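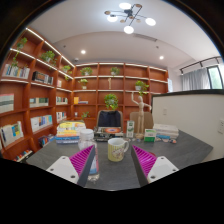 **Shared study rooms at Kolten Library to open until 9 p.m. from March**

Kolten Library will extend the opening hours of its shared study rooms from the first week of March, following a review of how the building is used in the evenings. The rooms, which currently close at 6 p.m., will remain open until 9 p.m. from Monday to Thursday. Friday and weekend hours are unchanged.

The decision was confirmed on Tuesday by the Trevis District Library Service, which manages Kolten and its sister branch at Eren. The service received 400 replies to its autumn survey of registered readers. Longer evening access was the most frequent request, ahead of additional computers and a wider choice of newspapers.

"Many of our readers work or attend classes during the day and reach us shortly before we close," said Vesna Golob, Head of Reader Services. "The present timetable was set when the building had a different pattern of use. We have had requests for a later closing time for several years, and we are pleased that the budget now allows it."

The extension applies to the study rooms on the first floor and to the adjoining reading area. The children's library, the local history collection and the enquiry desk on the ground floor will continue to close at 6 p.m. Readers who wish to consult material from the local history store in the evening should order it before 4 p.m. on the same day, and it will be held for them at the first-floor desk.

**Booking and admission**

Study rooms may be booked by any reader holding a current library card. Each booking lasts for up to 2 hours and may be renewed at the desk if the room has not been reserved by another reader. Bookings can be made in person, by telephone or through the reader's online account. A room that has not been taken up 20 minutes after the start of a booking will be offered to those waiting.

The reading area does not require a booking. After 6 p.m. all readers will enter by the side door on Chantharasri Street, where a library card must be shown. The main entrance will be locked at that time, although it will remain in use as an emergency exit. Step-free access is available at the side door, and the lift will operate until closing.

Readers under the age of 16 may use the study rooms in the evening when accompanied by an adult. Schools wishing to arrange supervised homework sessions are asked to write to the Reader Services office in advance – at least one full week before the first session.

**Changes to the rules on refreshments**

The service has also revised its rules on food and drink. Water and hot drinks will be permitted in the study rooms throughout the day. Cold snacks may be eaten in the first-floor lobby, where additional seating is to be provided. Hot food remains prohibited in all parts of the building, and no drinks of any kind may be taken into the local history room.

Readers are asked to report spills to staff promptly and to keep drinks away from library equipment. Charges for damaged books will continue to follow the published scale.

**Loans and returns**

Self-service machines on the first floor will be available until 8.45 p.m. for loans, renewals and returns. The collection of 900 course texts held on short loan, previously kept behind the enquiry desk, is being moved upstairs so that it can be borrowed during the new hours. The move is expected to be completed by the end of the month before opening, and some titles may be unavailable for a day or two while shelves are relabelled. Readers with an urgent need for a particular text should speak to a member of staff, who will check whether a copy can be supplied from Eren.

**Review of the arrangements**

The new hours will operate for an initial period of six months. Attendance will be recorded each evening, and a report will be presented to the district council in the autumn. The council will then consider whether the hours should be made permanent and whether a similar extension should be introduced at the Eren branch, where the study area is smaller and shares its heating with the adjoining hall.

Comments on the arrangements may be left at either branch or sent to the Reader Services office. Printed copies of the revised timetable and rules will be available at both enquiry desks – large-print versions can be supplied on request.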